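okay I have been holding this in for days: I finally finished indexing my grandmother's recipe cards. All 288 of them!! Thread, because I have so much to say and my family has stopped listening 🧵

1/ Background: my grandmother cooked for everybody, and she wrote on whatever was in reach. Backs of envelopes. A bank calendar page from December of some year she didn't note. One soup is on a bus schedule (it's a great soup).

2/ The cards lived in a cookie tin in no order at all. Or I thought it was no order. Then my cousin Larasati Halim looked through the tin and said "these are by who she made them for." And she was right! The first batch is all my uncle's favorites. I nearly cried into the tin.

3/ So I had to decide: keep her order or make it alphabetical like a normal person? I kept her order and wrote an index on top of it. Every card gets a number in soft pencil on the back. The index does the alphabet part, the tin stays hers.

4/ Things I learned about pencil: use a 2B, press lightly, and test on a blank corner first. Old glossy cards hardly take it. For those I put the number on a slip of paper and tucked it behind.

5/ The measurements, oh my goodness. "A glass of flour." WHICH glass. My aunt still has the glass, a little green one from a set called Flundunent, and we filled it with water and poured it into a measuring cup like scientists. Best afternoon of the whole project.

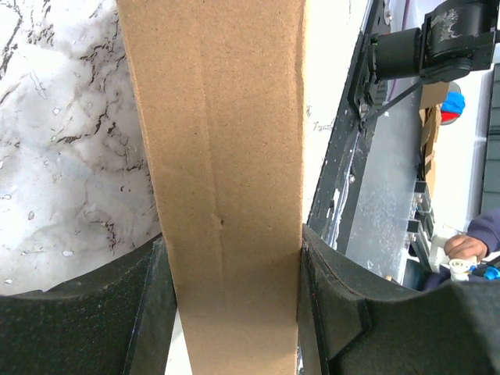 6/ Once we had the glass worked out, 19 recipes that had never come out right for any of us suddenly made sense. The coconut cake! We'd all been making it too dry for our entire adult lives.

7/ Handwriting tips, if you're doing this with your own family's cards: read the whole card out loud, even the parts you can't make out. Your mouth gets there before your eyes do. "Simmer till smeary" was "simmer till creamy." I'd stared at that one for a week.

8/ And ask the oldest cook you know! Danang Pattinasarany used to live next door to her, and he solved 3 cards over one phone call. One was a pickle he'd given her himself. He was so pleased to hear she'd kept it, and then he corrected the vinegar.

9/ Spelling: I typed everything exactly the way she wrote it, then put a cleaned-up version underneath. Please do both if you have the patience. She spelled cinnamon a different way each time and I would not trade a single one.

10/ For the index itself I started in a spreadsheet and then gave up and used a paper notebook, one page per letter. S needed three pages. (Soups, stews, sauces, sambal, "something for Sekar.")

11/ Yes, "something for Sekar" is a real card! Sekar Ong was my mom's school friend who wouldn't eat anything. It's rice, a fried egg and a lot of sweet soy. I've had it for lunch four times now and Sekar, if you see this, you had excellent taste.

12/ Still unsolved: a card that just says "Pleltum, low oven, until he gets home." I don't know what Pleltum is. I don't know who he is. My aunt thinks it's a brand of baking tin, my mom thinks it's a nickname for a casserole, and they're both very sure. If anyone recognizes the word, please please reply.

13/ Next up is cooking my way through them. I'm starting with the uncle batch, going card by card, and writing the date on the index page each time I make one. First is a chicken thing with so much ginger in it. I can't wait.

14/ A few people asked for the coconut cake. I need to check with my aunt before I post it, but she's already said "well, maybe," and from her that's nearly a yes. I'll add it to this thread when I have it 💛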